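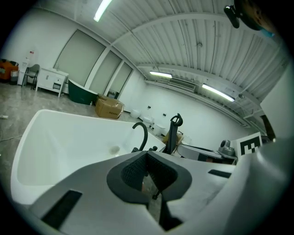

Amândio Macedo
Nov 30, 2019

Every November I get the same five emails telling me this weekend is the cheapest day of the year to redo a bathroom. I've spent two evenings going through the offers and I have thoughts. Long thread, sorry.

12 replies · 41 shares

First, "up to 33% off." Up to. I went through the Lulerholm bath page line by line and the 33% applies to one towel ring in a finish they're discontinuing. The tubs are 5% off. Delivery on the tubs is extra, and you don't see how much until you've typed in your whole address and phone number.

3 replies · 18 shares

And 5% off what? I had a tab open from the start of the month for the same tub. It was cheaper then. They put the price up, crossed it out, and now I'm supposed to feel lucky. I took a screenshot, for once in my life.

9 replies · 64 shares

Freestanding tubs in general. I get it, they look great in a showroom with a thirty-foot ceiling. Now picture your bathroom. Picture the strip of floor behind the tub, the one you can't get a mop into. Who is cleaning that? The catalog is pretty quiet on this.

22 replies · 57 shares

My friend Wing-yan Huang has had one for three years. She likes it. She also keeps a sock on a yardstick to get the dust out from behind it, and there's no place to put the shampoo, so the shampoo lives on the floor. Her words: "It's a lovely bath and a terrible shelf."

6 replies · 38 shares

People keep telling me it "adds value to the home." How much? Which home? I asked the Gisgate salesman and he said buyers love them. I asked which buyers. He said buyers in general. Then he gave me a brochure.

4 replies · 29 shares

The brochure says the tub "retains heat up to 300% longer." Longer than what? A colander? There's an asterisk, so I went looking for the footnote, and the footnote says "compared with leading alternatives." I'm back where I started.

15 replies · 92 shares

Then there's the water. A deep tub wants a lot of it, and before you buy one you should find out how much your water heater holds. I've now been to three stores and not one person asked me about my water heater. They all asked if I wanted financing.

7 replies · 33 shares

About that financing. $99 a month sounds fine. I asked how many months and the guy had to go get somebody. When you add it all up you've paid for the tub and a good part of another tub that you don't get to keep.

11 replies · 48 shares

Faucets! If the tub is out in the middle of the room, the faucet either sits on the rim or comes up through the floor. Through the floor means a plumber opening your floor. The $300 "faucet upgrade" in the ad is the faucet. Just the faucet. Ask what the install costs and get it in writing.

8 replies · 26 shares

Hsin-yi Hsueh in the replies says I'm being a grump and that some people just want a nice bath. Fair! If you want one and you've got the room and the hot water, go ahead. My beef is with the countdown clock on the website. I let it run out on Thursday to see what would happen. It started over.

19 replies · 106 shares

For the people asking what I'd do instead: recaulk the one you have. Replace the drain stopper if it leaks. Get a decent bath mat. That's an afternoon, and then you can wait until January and see if the price on that tub is suddenly lower with no clock next to it. I have a guess.

5 replies · 44 shares

A couple of you mentioned reglazing kits. I'm not sold on those either. The reviews I read were all written the week people did it, when of course it looks good. Show me one after two winters. If you have one that's held up, tell me what you used and what you clean it with.

14 replies · 17 shares

Also, Pao-chu Kong wants to know if the warranty covers scratches. I read it. It covers "manufacturing defects reported within 33 days of purchase." Given how far out the delivery dates are, check that yours shows up before the warranty is over.

10 replies · 71 shares

Muting this for tonight. I'll check the Lulerholm price again Monday and post it next to the old screenshot.

2 replies · 23 shares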